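picked up the Bratilis field jacket on Saturday. been looking at it since last fall and the olive finally came back in a medium. $137 after the discount, down from 200.

fit notes for anyone on the fence: shoulders are true to size, the body is long. i'm usually a medium in everything and i could have gone small if i never planned to wear a sweater under it.

the cloth is heavier than the old one. it's a cotton sateen and it makes noise when you walk. i'm told that goes away by the second wash. the old one took most of a winter.

two complaints. the zipper pull is tiny and hard to work with gloves on. and the inside pocket is on the right, so i keep reaching for the wrong side.

wore it Sunday morning with the gray Rebelo sweatshirt and jeans, didn't leave the kitchen until ten.
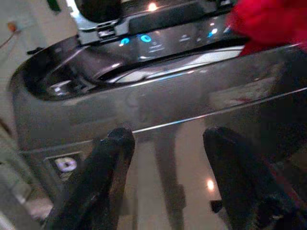
2/ shoes

a few of you asked about the brown loafers from the last thread. they're Plodia, the plain strap ones, bought used for 80. soles were nearly new, the heels were not.

had the heels redone at the place by the train station. they used a thin rubber cap and you can't tell from the side. took four days.

sizing is a half size down from sneakers. if you have a high instep try them on first, the strap doesn't give much. mine were tight for a week and then fine.

i don't wear them in rain. i have the Bulport boots for that and they've had the same laces since i got them.

Afonso Abreu asked if the loafers work with the field jacket. i think so, with darker jeans and plain socks. i wouldn't do it with khakis, too much brown and green at once.

still looking for a navy overshirt that isn't cropped. the Rebelo one sits right at my belt and comes untucked looking when i raise my arms. tall guys, what are you wearing? budget is under 200, used is fine.

will post the jacket again in September once it has faded some.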